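I have been meaning to write about the allotment soup for weeks, and then the clocks changed and I lost my evenings to the garden again, so you are getting it now, when half of you will be thinking about salads. Never mind. Soup is for all weathers in this house.

It started with a glut of leeks. I had put in two rows of a variety called Urkik, which I'd bought mostly for the name, and they did so well that I was giving them away at the bus stop. You can only make so much leek and potato before the family starts to look at you in a certain way, so I went back through my old notebooks and found a recipe I'd copied out years ago from the window of the Honorato café, back when they still had the handwritten menus.

You need 600 grams of leeks, washed properly (grit in soup is a misery), a good lump of butter, two floury potatoes and 1000 millilitres of stock. Sweat the leeks with the lid on for far longer than you think you should – I put the radio on and let a whole programme go by – and only then add the rest. A bit of nutmeg at the end, and some mustard if you like it, which I do.

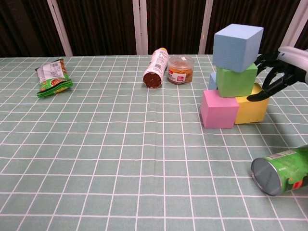
My sister thinks I've got the whole thing backwards and that the potatoes ought to go in first, so they catch a little on the bottom of the pan and give the soup some colour. She has been making it that way since we were girls and says mine tastes of hospital. I did try hers in March, and I'll admit there was something in it, a sort of toasted flavour, but it took me two days of soaking to get the pan clean.

The other thing I wanted to mention is freezing. It freezes beautifully as long as you leave out any cream, and I usually get 6 tubs from a big batch, which sees me through a good many lunches. Label them! I had one last winter that I took for leek and it was stewed gooseberries, and I'd already buttered the toast.

Next year I'm trying a different leek called Erna, which is meant to stand better in frost, and I've ordered a packet of Jomness kale to go alongside it. The bed by the water butt still needs digging over and my knees are not keen, so that may have to wait for a dry Monday. If anyone has grown either of them on heavy clay, do leave me a comment and tell me how you got on.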